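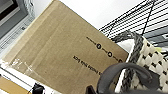

# What's hiding inside a cardboard box?

I love cardboard boxes. I love them so much that when a package comes to our house, I sometimes forget to look at what's in it! My name is Ingegerd Holmgren and I run a little box-making club at the Wenilham library, and kids there ask me so many good questions that I started writing the answers down.

So, let's talk about boxes.

## It's a paper sandwich

The brown stuff most boxes are made of has a fancy name: **corrugated cardboard**. Say it slowly: COR-uh-gay-ted. It means "wrinkled."

If you find an old box and look at a cut edge, really close up, you'll see 3 layers. There's a flat sheet of paper on the top, a flat sheet on the bottom, and squished between them a wavy one that goes up and down and up and down like a tiny roller coaster. The waves are called *flutes* (no, you can't play them, I tried).

Those waves do the hard work. A flat piece of paper flops over if you try to stand it up. Fold the same paper back and forth like a fan, and suddenly it stands up fine and can even hold a small book. Try it! I'll wait.

Sometimes you can spot the waves from the outside too, as faint lines running along the cardboard. Rub your finger across them and you may feel little bumps.

## Why is it brown?

Because wood is kind of brown, and paper starts out as wood. The wood gets chopped up and cooked until it turns into a mush called pulp, then the mush is pressed flat and dried. To get bright white paper you have to bleach the pulp. Lots of box makers skip that part, and the paper stays tan. It's called *kraft* paper, and "kraft" is a German word that means strength.

Look for speckles, by the way. Old boxes often get turned into new boxes, and bits of the old ones can show up as little spots.

## Folds, flaps and tape

A box begins its life totally flat. A machine presses lines into the cardboard where it's supposed to bend, and those lines are called scores. When you fold along a score, you get a nice neat flap. When you fold anywhere else you get a crumple (ask me about my first cardboard castle).

Then comes the tape! Clear packing tape is a thin strip of plastic with sticky stuff on one side. It's shiny, it wrinkles if you put it on too fast, and it sticks to itself the second you look away.

## Secret messages

Lots of boxes have pictures and words printed right on them, often in plain black ink. Here are some you might find:

- **An umbrella** means keep it dry.
- **A wine glass** means something inside could break.
- **Two arrows** pointing the same way mean this side up.

Pictures are handy when a box travels, as they make sense no matter what language you speak. Of course, once the box is open and flattened on the floor, the arrows can point anywhere they like, and the words end up on their heads.

## Your turn

Next time there's an empty box at your house, ask a grown-up if you can have it. Peel off the tape first and put it in the trash. Then cut off one flap (get help with the scissors, cardboard is tough!) and soak it in a bowl of warm water for 6 minutes. Can you peel the layers apart? If they won't budge, give them a longer bath.

Mine came out all soggy and wavy, and I hung the middle piece on the line to dry.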